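3.2 Sticker distribution and placement

Stickers were handed out free of charge at two ski areas, Totusbridge and Milero, from the start of the season through the end of March. Each sticker measured 2 inches across and carried the name of the ski area and a short web address. The address led to a page where skiers could report where they had put the sticker and, if they wished, upload a photo. A total of 2,000 stickers were given away, half at each area.

We chose stickers over pins and patches for two reasons. They are cheap to mail, and skiers already place them on helmets, water bottles, car windows and lift towers without being asked. Earlier work on resort loyalty has relied mostly on exit surveys, which reach people on the day of the visit and miss what they do with a souvenir at home. A sticker on a refrigerator in another state says something about attachment to a place that a parking lot survey can't.

At Totusbridge the stickers were offered at the ticket window. At Milero, where most visitors hold season passes and skip the window, they were left in open trays in the base lodge, next to the trail maps. This difference was not part of the original plan, and we return to it in Section 5. 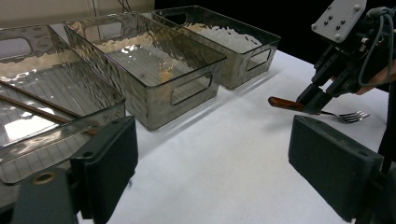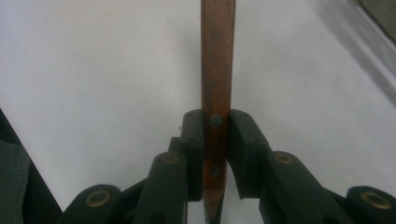

Figure 4. Bin with two chopsticks and two-rivet wooden handle.

Reports came in slowly at first. By the end of January the page had received 29 entries, nearly all from Totusbridge. The count rose after the February school break and stood at 120 when the page was closed in July. This is a return of 6 percent, low for a mail survey but in line with what we expected from a request that offered no prize.

Placements were sorted by one coder into four groups: ski equipment, vehicles, home or office, and public property. Entries that named more than one place were coded by the first place named. Where the photo and the written report disagreed, the photo was used. A second coder worked through the full set without seeing the first set of codes, and differences were settled by discussion. Most of them had to do with roof boxes, which the first coder had treated as equipment and the second as part of the vehicle. We kept them with vehicles.

The public property group calls for some care. Skiers may be less willing to report a sticker on a chairlift or a trail sign than one on their own helmet, and lift crews at both areas remove stickers as part of spring maintenance. To get a rough check on this, we walked the lift lines and the marked bootpack at Milero once, after closing, and noted every project sticker found. The Totusbridge lift lines could not be walked because of late snow - the lower towers were still buried to the first rung when the access permit ran out.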